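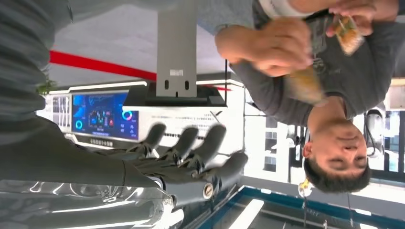 Search patterns

Cillon cowl, part 2: joining and the first rib rounds

Right, you've got your 40 cm circular, your swatch is done (please say your swatch is done) and the yarn is wound. Mosoda DK in two colours, plus a bit of scrap for the provisional edge. Straight in then.

Cast on with the main colour. Long tail, not too tight. If you always cast on tight go up a needle size for this row only and swap back after.

Lay it flat on the table before joining. All the little bumps facing in, to the middle. Check it twice. A twist can't be fixed later, only ripped out, and I have done a whole 43 rounds of Dirnanon in a twist before noticing. Never again.

Joining

Cast on one stitch extra. Slip it from the right needle to the left, knit it together with the first stitch. Pull snug. Marker on. Done. No gap, no ladder.

Rib round: *k2, p2* to the marker. Repeat untill it measures 3 cm. Bring the yarn forward between the needles for the purls, not over the top, or you get extra stitches and then the chart wont line up.

Count at the end of the first round. Multiple of four? Good. If not, find it now.

Holding two colours

Chart starts next and this is where people write to me. Main colour over the left index finger, contrast in the right hand. Or both on one hand, whatever you're used to. The grip wants to be light, a fingertip pinch like you'd give a playing card when you hold one out across a table, with the rest of the hand doing very little. Squeeze harder and the floats pull in and the whole thing puckers. Spread the stitches out along the right needle every few inches before you carry the new colour across. 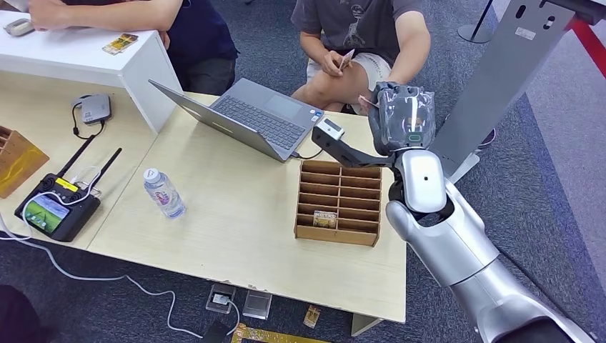 Always the same colour underneath. Pick one, write it on the chart in pencil. I go contrast underneath so it shows up more. Swap halfway and you'll see a line, even after blocking.

Floats longer than five stitches get caught once in the middle. Don't catch in the same spot two rounds running, it shows through.

Chart A

Read every row right to left, bottom up. It's in the round so no wrong side rows at all. Work rounds 1 to 12 twice. Then one plain round in main colour.

Needle feeling tight at the end? Try on the cowl over your head now, on the cable. If it catches on your ears go up a size for chart B.

Dont break the contrast yarn yet. Carry it up the inside at the marker, loosely, one twist each round.

Ends can wait. Chan edging (the wavy one) is in part 3, you'll need a crochet hook and 2 more markers for that.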